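Ornar Kitchen Notes

Small things for a small table

When we moved to the flat in Stollmont in May, I wrote in this blog that I would make the kitchen ready in two weeks. Some readers will remember it. I received kind messages, and one lady wrote that two weeks is enough only if you own two forks. She was right. The kitchen is still not ready, but I have learned a few things about it, and today I want to write them down before I forget.

First I have to explain the size. The kitchen is long and narrow, like a train car. On one side there is the counter with the sink and the stove, and on the other side the wall, where the previous people had a bench. I took the bench away. It was a nice bench, but it was only good for putting bags on it, and I already have a floor for this. The counter is gray. I did not choose it and at first I did not like it, but gray forgives crumbs, so now I like it better.

For storage I have 7 shelves. It sounds like plenty. In my old kitchen I had only four, but they were deep, and in the new one the shelves are so shallow that a normal dinner plate looks over the edge. My large pots do not fit at all. I have put them on top of the wardrobe in the bedroom, and every time I want to make soup I go with a chair to the bedroom. My mother finds this very funny. I make less soup than before.

So the first thing I learned is that in a shallow kitchen you must have shallow things. I had a deep steel colander, a big one with three feet, which I bought with my first salary. It was heavy and it took half of a shelf. I used it for pasta and for washing salad, and the rest of the time it was standing there like a monument. I tried to keep onions in it, so that it would have a job. But then for pasta I had to take the onions out and put them somewhere, and after the pasta put them back, and the dry onion skins stayed in the holes. In January I gave it to my neighbor, who has a real kitchen.

After this I went for some weeks without a colander. I held the pasta back with the lid of the pot, as my father did, and I lost some pasta this way. I burned my thumb one time. Then I started to look for a new one, and I was surprised how hard it is to choose such a simple thing. There are folding ones from soft rubber, there are ones with a long handle, there are ones which you hang over the sink. The folding ones seemed clever to me, but I tried one in the shop and it closed itself while I was holding it, and I thought about hot water and put it back.

In the end I chose by shape. I wanted a round one, not deep, in a calm color. I thought also about a sieve, but a sieve is for flour and tea, and leaves get caught in it.

I will say something about color, because my sister says I think too much about it. In the old kitchen everything was a different color, since everything was a present or from a sale. There was an orange bowl, a blue bowl, cups with flowers, one cup with a bank's name. Each thing was fine alone. Together they made me tired. Now I try to keep to pale things, and let the food bring the strong color. Red is the best for this. Put anything red on a white table and the table looks as if somebody is happy to live there.

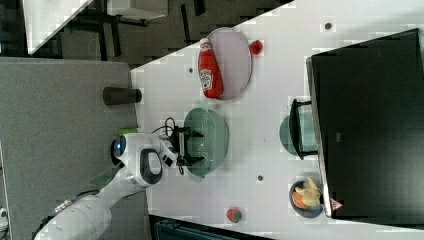 Page last changed: Feb 18, 2022

A pale green colander and a light oval plate are a good pair on white. I like that the green is on the gray side, like sage, and that the rim is a little darker, so the edge is easy to see. The ketchup bottle lying across the plate brings enough red for a whole dinner, and the tomato and the strawberry do the rest.

I want to say a word for the oval plate. I was always a person of round plates. Round plates stack well, they fit in the drying rack, and you never have to think in which direction to turn them. But on a small table an oval plate takes less room from front to back, so you can put a glass behind it. It is also better for fish, for a sandwich cut in two, and for corn. For soup it is of course no use, but I have told you already about my soup.

The second thing I learned is about ketchup and other bottles. I used to keep all the bottles standing in the door of the refrigerator. The door in the new flat is weak. It has a plastic bar which jumps out if you open the door too quickly, and then everything comes to you: mustard, soy sauce, the jar of capers which I bought for one recipe. I cleaned mustard from the floor two times before I understood that the bar would never be better. Now the tall bottles lie down on the lower shelf, with the caps to the front so I can find them. I was afraid they would leak. If the cap is closed well and wiped before closing, mine do not leak. The one exception was a bottle of honey dressing, and I think that one had a bad cap from the beginning.

Wiping the cap is a small habit, but it changed much for me. Old ketchup around the cap becomes dark and hard, and then the cap does not close, and then you have a sticky shelf. I keep a small cloth on a hook for this.

The third thing is about tomatoes and strawberries. I keep tomatoes out of the refrigerator until they are soft, and I know that not everybody agrees. In the cold they lose their taste, at least the ones from our market. Strawberries I keep in the cold and do not wash before I want to eat them. When I was younger I washed them all at once, took the green leaves off, and put them in a bowl with a lid, and I was very proud of my order. The next morning there was pink water in the bowl. Now I leave the leaves on, and I wash only what I will eat. For this a shallow colander is really pleasant. The berries lie next to each other and do not press the ones at the bottom, and I can turn them with my fingers and find the bad one.

Some practical points about washing fruit in it, because I was asked in the comments:

I use cold water and not a strong stream. A strong stream makes holes in a ripe berry.

I take the leaves off after washing, so the water does not go inside.

I dry them on a kitchen towel that is dark. On a white towel the stains remain, also after 99 washings.

Small tomatoes can go together with the berries if you are in a hurry, but then please take off the dusty green part of the tomato first.

The table itself I have not yet described. I wanted a white one and I was warned by everybody. White shows coffee, white shows turmeric, white shows the pen of a child who visits. All of this is true. But the kitchen has one window and it looks to the north, and a dark table in there would be like a hole. For coffee I use baking soda with a little water, I leave it for a few minutes and then rub with a soft sponge. For turmeric I have no answer. I put a plate on it.

I also made a rule that things on the table must go back before I sleep. It is a hard rule in a kitchen where the table is also the desk, the ironing place and the post office. In the beginning I failed every evening. What helped me was a basket on the chair. All that does not belong to the kitchen goes into the basket, and I carry it out once a day. Letters, hair clips, the charger, screws. I have 6 screws in that basket now and I do not know from which furniture they come. The bed feels stable, so I do not search very seriously.

The shelf paper was my mistake of the winter. I bought a roll with a small leaf pattern from the Skollotus shop near the bus station, and it looked so fresh on the roll. I measured once, cut everything, and then learned that the shelves are not all the same depth. The upper two are deeper by a thumb. So now on these there is a strip without paper at the back, and I have put the tea boxes there to hide it. If you come to my home, please do not move the tea.

I have still some questions to solve. The baking trays have no place and live in the oven, so before I bake I must take them all out and put them on the stove, and then I cannot cook. The cutting boards stand behind the faucet and get splashed. And I would like a second lamp, because in the evening I cut vegetables in my own shadow. A reader recommended a lamp with a clip, and I have looked at some, but my shelves are too thick for the clip. If anybody knows a lamp which sticks under a shelf and does not fall down after a week, please write me.

Next time I want to write about the wardrobe with the pots, as I have an idea with a curtain and a lower shelf in the hallway. My sister thinks it will look like a theater. I have already bought the fabric, so we will see.

Filed under: Kitchen, Small flat
2 comments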